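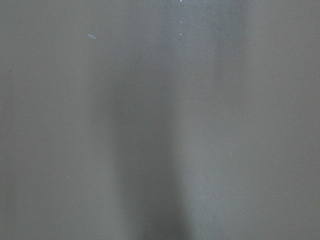

三、腕部相机的调试和日常维护

前面两节讲的是机械臂本体和底座,这一节轮到我最头疼的腕部相机。我们小组分工的时候我手慢,别人都挑完了,剩下相机归我,结果一管就是一个学期。

先说贴近看灰色表面这件事。画面里就是一片哑光的灰,中间偏左有一条边缘很柔的暗带,越往下越深,右边挨着一条浅一点的。左上有一小片浅蓝色的碎屑,另外还散着几个很小的白点。我第一次看到这种画面差点直接关掉(什么都没有嘛!),后来Finn Wendt学长让我把它当成体检表来看:灰面越单调,毛病越藏不住。

我琢磨出来的看法是这样的。碎屑和白点,先分清是在台面上还是在镜头上。让手腕平移一小段再看,点子跟着景物走,那就是台面上的;点子一直钉在画面同一个位置,就去擦镜头。这个办法土,但是好用,我现在每次开机都做一遍。至于那条暗带,单看一张我不敢下结论,可能是影子,也可能跟灯的角度有关,得转一下手腕、再换一下灯位,对比着看才行。

3.1 清洁

顺序是先停机、按急停,再动手。我八月份刚进组的时候嫌麻烦,没按急停就伸手进去,被Yamuna Kartha老师当场叫住,到现在想起来还脸红。

镜头先用气吹,吹完再用镜头布从中心往外擦,别来回蹭。台面用微湿的无尘布顺着一个方向擦,擦完等它干透了再开灯。固定相机的3颗螺丝顺手摸一下,松了就补紧,力气别太大,支架是我们自己打印的,拧裂过一个,重打花了一整个晚上。

3.2 曝光和补光

相机的自动曝光一定要关掉!不关的话,手腕一靠近台面亮度就自己乱跳,后面的识别程序跟着一起乱。我们在Sombridge工作单元上最后定下来的曝光值是641,增益保持最低,改完记得点保存,我有两次忘了点,断电以后全没了,又从头调。

补光灯原来装在手腕侧面,影子特别重,后来挪到了单元顶上,加了一张描图纸做柔光。说实话效果没有我想的那么神,不过亮度平缓多了,写阈值的时候也省心。

3.3 线缆

这部分是我踩坑最多的地方。相机线沿着小臂走,手腕转到底的时候会被拽紧,图像就一闪一闪的。我一开始以为是驱动的问题,重装了好几遍,最后发现只要用手托着线就不闪了……气死我了。现在的做法是在腕关节前面留一个12厘米的余量弯,用魔术贴固定,不用扎带,这样换线方便。装好以后让手腕慢速来回转,盯着画面看有没有丢帧,没问题再恢复正常速度。

3.4 维护记录

每次保养完都在Hikgate共享表格里填一行,写清楚日期、谁做的、擦了哪里、参数改没改。参数没改也要写“未改”,空着的话下一个人根本猜不出来。12月6日那次是我填的,当时正赶着做中期演示,备注栏写得很潦草,后来自己都看不太懂,补了一遍。

另外,抓取循环每跑满1000次,要把相机支架拆下来看一眼有没有裂纹,装回去之后手眼标定必须重做,偷懒不得。标定的具体步骤放在第四节,标定板在Grulach柜子最下面那层,用完请放回原处。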